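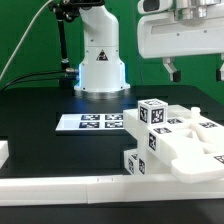

Printed parts, January batch

Quick gallery of the white printed pieces while they're all on the one table. Not much writing, sorry, have to get the next lot on the printer before tea. These are the marker parts for the Trernik fit-together set. Cube, tall block, long flat plate, the holder with the recess. Most came off the Jorkden, which is slow but behaves itself. Used up the end of the Rarby spool plus a bit of a fresh one. Can't tell them apart now and don't plan to try.

Markers are all plain black on white, no colour anywhere. Cube has them on the sides and the top so you can turn it and still get a read. Flat board with the four squares on it is for lining everything up first, please don't bend it. It lives in the Kennedy cabinet, second shelf, flat, nothing on top of it.

Black table stays. Tried a grey cover for an afternoon and the white edges went to mush. Black is better, shows every crumb of filament though so wipe it down before you start.
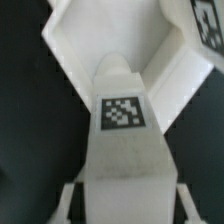

The fit between block and holder took the longest by far. First version had square corners at the top and caught on the rim every time, so the end got rounded over. Much nicer. Walls on the holder are thick on purpose, the thin ones flexed. Took 14 prints all up to get to a pair I was happy with, most of those in the scrap bucket.

White shows every smudge. Wipe with a dry cloth only, and keep off the markers, the black can go grey if you rub at it. If one gets really grubby print a new label and stick it over, dont scrape.

Matte finish was a favour to the markers more than a style choice. Shiny stuff glared under the lights and we lost reads all over the place.

Still to do: a second holder with a shallower recess, spare cube, and some sort of labelled tray so the small bits stop wandering off. Files go up once I've fixed the names, at the moment there are 2 called final and niether is. More pics when the next batch is off the bed.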